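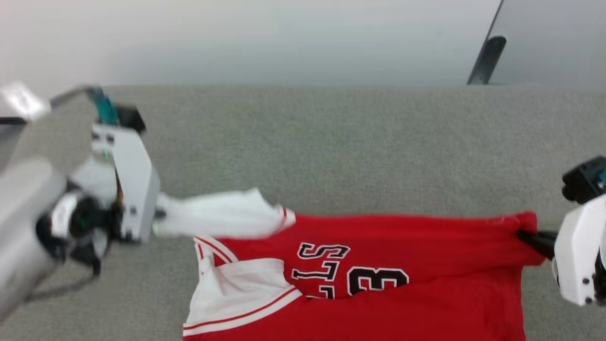

Red basketball jersey, spread out

Section 2: Setting up your first movie night

Welcome to the fun part! By now Folurora is installed on your TV and you've signed in, so let's get a film on the screen.

1. Open Folurora and pick Host from the left-hand menu.
2. Type a name for your night. It can be anything you like – "Galard Street Heist Club" works just as well as "Movies".
3. Select Browse. There are 2,892 films in the library, so try the filters for genre and running time before you start scrolling.
4. Highlight a film and press OK to add it to your lineup. You can line up two films for one night, and a double feature is a great way to try it out!
5. Choose Invite and enter your friends' email addresses.
6. Set a start time, such as 7:30 p.m., and press Save.

Note: Guests see the start time in their own time zone.

Note: Trailers play before the first film only. To turn them off, go to Host > Extras.

Caution: Removing a film from the lineup also deletes any comments your guests have left on it. They can't be brought back.

Want the director's commentary? Press the Audio button while the film is playing and look for the little microphone. Seren Beddoe's commentary on Istton is a treat – save it for your second viewing, as she gives away the ending early on.

Next: Section 3, Subtitles and sound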